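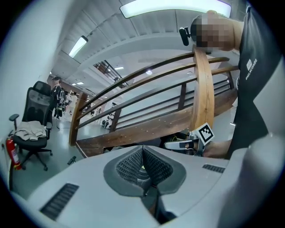 Work, Technology and the Organization
Unit 2: Automation and the people already on the floor
Prepared by Elaheh Rahimi
October

Purpose of the unit

Last week's lecture treated automation as an investment decision. The present unit considers it from the position of employees whose work is being changed. The central case is Drorklow, a company that packs and ships replacement parts for commercial kitchens. Its main site at Plarkalby employed 1144 people when the first automated picking cells were approved. Students should read the case packet before the seminar and bring it with them.

Background to the case

Before the change, each order at Plarkalby was picked by one person and checked by another. Pickers walked long routes, and many had learned the stock so well that they seldom looked at the shelf labels. A full shift handled some 3000 order lines. Management expected the new cells to take over small, regular items first, leaving heavy or awkward parts to staff.

The cells were supplied by Plison. Their controls learn from recorded demonstrations, in which a person performs a task by hand with a gripper tool and the motion is stored for later training. Drorklow asked experienced employees to take part in this work during paid hours. The request raised questions that the original project plan had not addressed.

Changes in daily work

The job of picker was divided. One group remained on manual picking. A second became cell attendants, who clear jams, restock bins and decide when an item should be sent back to the manual line. A third, much smaller group was assigned to demonstration work. All three kept the same pay grade in the first year, although the skills required were no longer the same.

Attendants reported less walking and more waiting. Several described the waiting as tiring in its own way, as a stoppage could come at any moment and had to be dealt with quickly. Supervisors, for their part, found that the old measure of lines per hour no longer told them who was working well. It was kept in use for five months after the cells opened – a decision discussed at length in the packet.

Demonstrators faced a different problem. A practiced picker often turns or tilts a part without thinking about it. When the same person is asked to repeat the motion slowly and in the same way each time, the task can become unfamiliar. The packet includes interview extracts on this point. Note also the disagreement over ownership: some employees regarded the recordings as ordinary work product, while others held that they were passing on a skill and should be paid for it separately.

Terms to know

Task reallocation: moving parts of a job between people and machines without removing the job title.

Tacit skill: knowledge shown in doing the work that the worker may find hard to put into words.

Residual work: the tasks left to employees after automation, often the irregular ones.

Reading

Durán, chapter on residual work (course reader). Drorklow case packet, sections 1 to 4. Section 5 is optional and deals mainly with the supply contract.

Preparation for the seminar

Write one page on the pay grade decision. State whether the three groups should have stayed on a single grade, and identify the evidence in the packet that best supports your position. Students who have worked in a warehouse or plant may draw on that experience, provided employers and coworkers are not named.

Written work is due at the start of the seminar. Late pages will be read but not graded.

Course office: questions about readings and deadlines may be left at the front desk | © Elaheh Rahimi. For enrolled students only | Back to top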